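Shoe rack

A shoe rack is a piece of household furniture for storing footwear off the floor, usually near a door, in a closet or along a bedroom wall. The simplest kind is a set of open shelves held up by a light frame, and it is hard to think of another piece of furniture that does so much with so little material! Racks are made in metal, wood, bamboo, plastic and fabric, and range from a low two-tier stand to towers that reach the ceiling.

Design

Most freestanding racks share the same basic plan: upright posts at the corners, shelves fixed between them and small feet underneath. Shelves can be flat or tilted. A flat shelf takes any kind of shoe and can hold a plant or a basket just as well, while a tilted one shows off the shoes better and usually needs a lip or a bar at the front to catch them. Wire and slatted shelves let air through and let grit drop to the floor (or onto the shoes below, a well-known drawback). Solid shelves keep the dirt where it falls and wipe clean in seconds.

Spacing matters more than people expect. Flat shoes and sneakers fit under a fairly low shelf, but ankle boots need a taller gap and knee boots often have to stand on the floor or lie on their sides. Adjustable shelves solve this nicely, and many owners simply leave one shelf out.

Depth is the other big decision. A shallow rack stays out of the way in a narrow hall, with toes or heels poking over the edge, and a deep one supports the whole shoe but eats into the room. Some makers get around the problem with flip-down drawers that hold the shoes nearly upright.

Types

Entryway racks are low and open, made for the pairs worn every day. Bench racks add a seat on top, a wonderful thing to have when lacing boots. Tower racks are tall and narrow and make good use of a corner. Over-the-door racks hang from hooks and hold shoes in pockets or on rails. Cabinets hide everything behind doors, at the cost of airflow.

The Itden catalog, which covers home storage of every sort, sorts its racks by number of tiers, while Jimitell lists them by the number of pairs they hold. Pair counts are best read with care, as a shelf that takes four pairs of ballet flats may take only 2 pairs of winter boots.

Placement and arrangement

A rack does not have to live by the front door. Tall open models work beautifully in a sitting room or bedroom, where a slim frame takes up little visual space beside an armchair — and a chair close by gives the wearer somewhere to sit. Heavier shoes go on the lower shelves to keep the rack steady, and lighter ones go higher up. Pairs are normally set side by side with the toes facing forward, though turning one shoe around saves a surprising amount of width.

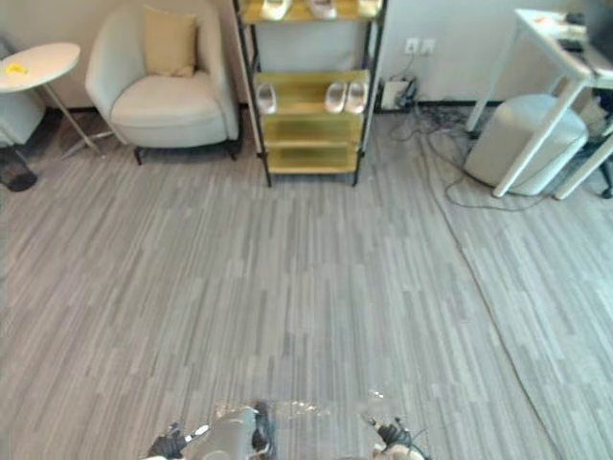
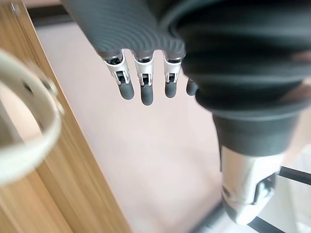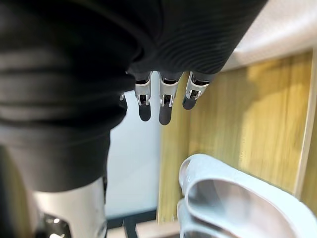

Tall racks on carpet can lean a little, so it is worth checking that all the feet sit level and fixing the top to the wall in homes with small children. Wall straps are sold separately for many models, including the Mockus line of metal towers.

Care

Metal shelves need only a damp cloth and a dry one afterward. Shiny finishes show dust and fingerprints quickly, but they also come up bright again with very little work. Wet shoes should dry on a mat first, as standing water can mark wood and start rust at the joints of a metal frame. A full clear-out in October, when sandals give way to boots, is a good time to tighten the screws.

See also: Boot tray; Coat rack; Clelel folding shelf; Shoe cabinet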